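2 min read

Progress to 13th March, Eberhard surname project

Transcription of the Brerano parish registers is complete up to 1403. The 242 entries were checked against the Skasen tax rolls, and six remain unresolved - all are variant spellings of Eberhard with no place given.

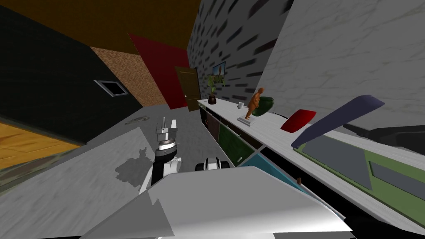

Simulated view, gripper raised.

Emil Hauser has begun indexing the Pisent branch. Two baptism records conflict on the father's first name and are listed under both forms. Spending is within the December budget. The next report will cover the marriage entries.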